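Karnden Countertop Gallery: Dark Polished Surfaces in Daily Kitchen Use

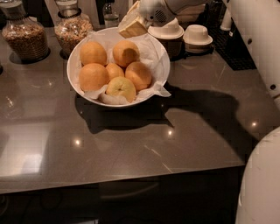

Faustino Cuevas wrote in to ask whether a dark polished counter is worth the wiping, given that he cleans his own twice a day and still finds streaks every time the ceiling lights go on. He has had the same trouble with a black stove top and has stopped looking at it after dark.

The short answer is that streaks on a dark gloss finish are mostly a lighting matter. A small ceiling spot reflects as a hard bright point, and any film or fine scratch near that point shows pale against the dark ground. A wide, diffused fitting spreads the reflection and hides the same marks. The surface itself is no dirtier in one case than in the other.

This page belongs to the Karnden kitchen gallery, which covers counters in daily use with the usual food and containers left out on them. Notes were revised in February 2019 by Eustaquio Esquivel. Entries are grouped by surface color, and the dark gray group starts with the citrus bowl.

Surface
Dark gray, gloss. Three ceiling spots reflect in the polish. Faint pale scratches and streaks are visible, as on most dark counters that get used.

Fruit bowl
Round, white, lined with crumpled white paper folded over part of the rim. Six citrus fruits: five oranges and one paler yellow fruit at the front, stem end up. Against dark gray, a white bowl gives the strongest edge contrast of any color we have tried, and it is easy to find in low light.

Jars
Two glass jars along the back, both holding a brown granular food that looks like granola or cereal. The left one is taller and wider. Clear glass lets the fill level be read without opening anything.

Lidded containers
Two, with white lids, to the right of the bowl. The nearer one is slightly larger and has a darker brown lower body. White lids repeat the color of the bowl and hold the group together on a dark counter.

Notes on the paper liner

Paper under citrus takes up moisture where the fruit touches the bowl. Crumpled paper leaves small air gaps, which flat paper does not. Change it when it feels damp or shows a stain. In the Giltmont kitchen the liner is changed every 3 days in summer and less often in December, when the room is drier. Plain white paper is preferred. Printed paper can transfer ink to a damp peel.

Put the oldest fruit on top when refilling. A soft orange at the bottom of a bowl is usually found by smell, and by then the one next to it has gone too.

Notes on cleaning

Wipe with a cloth wrung out in warm water and a drop of dish soap. Wipe again with plain water. Dry at once with a second cloth, working in one direction. Most streaks come from skipping the drying step or from using too much soap.

Do not use scouring powder or the rough side of a sponge. Lift jars and bowls to move them. Grit under a base will mark a gloss finish, and the marks cannot be wiped out. A felt or cork pad under any heavy jar is cheap protection. Citrus juice should come off promptly, particularly on stone, where acid can dull the polish.

Notes on spacing

The Bavham layout sheet allows 63 mm between the back wall and the rear row of jars, enough for a hand and a folded cloth. Items used daily go in front. Tall items go to the back or to one side, out of the main working area. Total counter depth in the Bavham kitchen is 402 mm behind the sink and considerably more elsewhere, so the sink section is kept clear of jars altogether.

For cereal and other dry foods, fill jars to just under the shoulder. A jar filled to the neck spills when a scoop goes in. Label the base with the filling date if the contents turn over slowly.

Reader additions

Cuevas later reported that he had exchanged his spots for a single frosted panel and now wipes once a day. He still sees marks by the window in the morning. Side light will do that on any gloss finish, and a blind is the only remedy we know of.

The light gray and off-white groups follow on the next page, along with the Obi kitchen, which has a matte counter and a separate set of cleaning notes.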